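Folding on the Bed: Notes on Method

Filed under: laundry, storage

I moved the folding from the kitchen table to the bed in February. The table is the correct height and the bed is not, so I expected to move it back. I haven't, and these are the notes on why, with the dimensions where I took them.

The problem with the table is width. A large T-shirt with the sleeves out needs more surface than half a kitchen table gives it, and the other half always has something on it. The hem hangs over the edge, the weight of the hem pulls the collar off line, and the fold comes out skewed. On the bed the whole garment is supported. The pile waiting to be folded fits as well, on the same surface, so I don't walk between a basket and a work area. 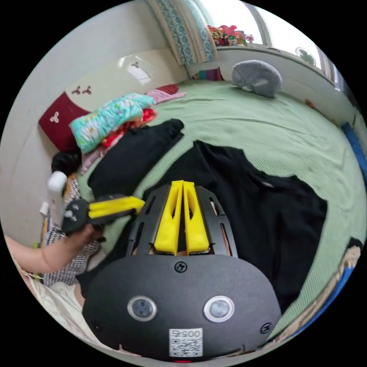 The second point is friction. A smooth table lets cotton slide when the second sleeve comes over. A textured bedspread holds the underside of the shirt where it was put, and only the layer being moved moves. The drawback is that the spread comes along too if the garment is dragged. Lift, place, then smooth outward from the middle. Do not drag.

I pull the bedspread tight before starting. Any wrinkle under the shirt prints through into the fold, and on thin jersey it can still be seen when the shirt comes out of the drawer.

The order of work is fixed. Black shirts go first. They are all the same cut, so the fold is the same every time and the stack comes out even. Prints and colors stay in the pile until the black is finished. Anything with an odd shape (straps, elastic, a hood) goes last, when there is room to make mistakes.

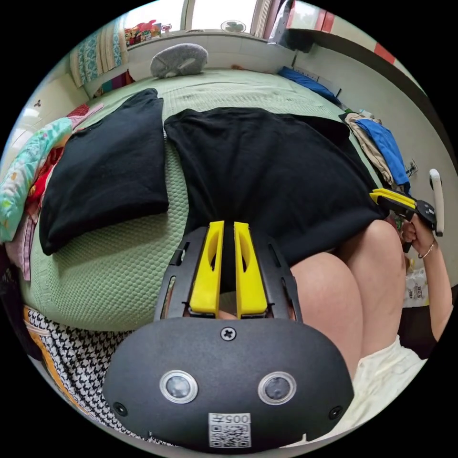 One black piece folded, the next laid flat.

The fold itself, for a T-shirt:

Lay it face down, collar away from you. Square the shoulders. Bring the right side in to a line that runs from mid-shoulder to the hem, and turn the sleeve back on itself so it stays inside that line. Repeat on the left. You now have a long strip. Check that the strip is the same width at the collar and at the hem. If it isn't, the fault is nearly always in the first side, and it is quicker to open both and start again than to correct one.

Fold the strip from the hem to just short of the collar, then in half again. The gap below the collar takes up the thickness of the cloth. Without it the last fold pushes the collar out and the packet will not stand up.

I stand mine on edge in a Tarnonby drawer unit, the narrow one. The listing gives the drawer an inside width of 400 mm, and mine matches. Two rows fit if the strip is kept narrow. With wider strips it is one row and a lot of wasted space down the side, which then fills up with socks.

I tried a folding board before this, the Yeoman with the hinged panels. It does make every shirt the same size. It is also sized for a shirt smaller than the ones I fold most, and the sleeves came out past the panels. It went to the thrift store after 5 weeks. 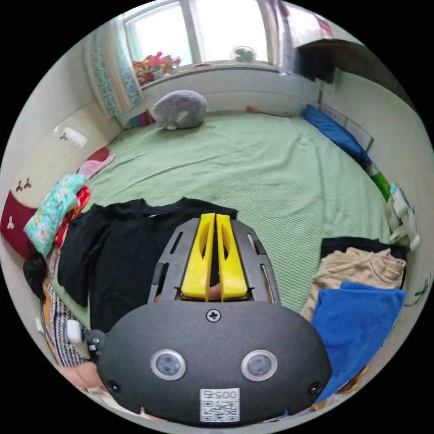

Black shirt flat on the spread, prints and colors still in the pile.

Now the sorting, which took longer to settle than the folding. I used to separate everything into stacks on the floor before folding any of it. That handles each item twice. At present I take the pile as one heap at the side of the bed and pull from it by color, and only the finished stacks get a place of their own. The heap gets messier as it gets smaller, and I have stopped minding.

Dividers: I bought a set of Bakico fabric ones for the drawer. They are adequate. The stiffener is card, and it bends if the row is packed too tightly. Leave a finger of space at the end of each row.

The remaining problem is height. A bed is low for standing work, and after a full load my lower back lets me know. Sitting on the edge helps but puts the far side of a large shirt out of easy reach. Kneeling on a cushion is better on a hard floor. I have not found a position that suits the whole job, so I change partway through.

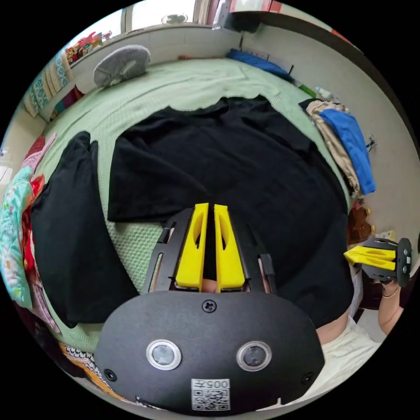

Merkurel wrote in under the earlier drawer post to say that the strip should be rolled from the hem, never folded, and that rolled shirts had survived two house moves in the same drawer without a crease at the chest. I have tried it with the black ones. They take the roll well enough, but the rolls loosen each time one is pulled out, and the row has to be pushed back together. For a suitcase I would roll. For a drawer that is opened every morning I am staying with the packet.

Next post will be fitted sheets, once I have a method I can repeat.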